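Stock, finally

11th December

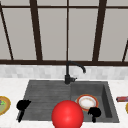

The window over the tap.

Right, quick one as I've got a pan on and it needs skimming every few minutes. Angeliki asked for the stock method after the soup the other night and I promised I'd write it down properly. This is me writing it down, not all that properly.

Bones first. Chicken wings if you can get them, backs if you can't. I used to buy a whole bird and strip it, which was daft and dear. Katsaros on the corner does a bag of wings and will chuck in a few feet if you ask before lunch. Feet are good. Don't look at them too long.

Weigh it. I never used to. 3000 g of bones fills my big Falico pot to where I like it, water just over the top, no more. Too much water and you get tea.

Cold water, low heat. Don't let it boil, I mean it. Lindiwe Nkosi boils hers hard and says I'm fussing, and hers is cloudy and tastes fine so make of that what you will. I like mine clear. Skim the grey stuff off for the first half hour then leave it alone.

Veg goes in later than most recipes say. Last hour. Onion with the skin on, a carrot, one stick of celery, peppercorns. No salt!! You'll be boiling this down for gravy at some point and you will regret it. I did in October, whole pan of it, inedible. Tried the potato trick. Didn't work.

Four hours all in, five if I forget. Then through the sieve, and don't press the veg – just let it drip.

Cooling is the bit I used to be lazy about. Sink full of cold water, pot in the sink, stir now and then, change the water when it warms up. Into tubs, into the fridge, fat off in the morning. Keep the fat, it does lovely potatos.

Last batch came to 2316 g once strained, so I did most of it in big tubs and poured the rest into an ice cube tray. The cubes are the best idea I've had all year. Two in a pan of greens, one in leftover rice. The tubs are Tornby ones, the lids are rubbish, but they stack.

Pot question, as Angeliki also asked: the Falico is thin and catches on the bottom if you're making anything thick. For stock it's fine. I borrowed a Tonari for a weekend and it was lovely and weighed as much as a child. Gave it back.

Oh and label the tubs. I have one in the freezer that is either stock or apple juice.

Pan's spitting, got to go. Dumplings next time if I get round to them.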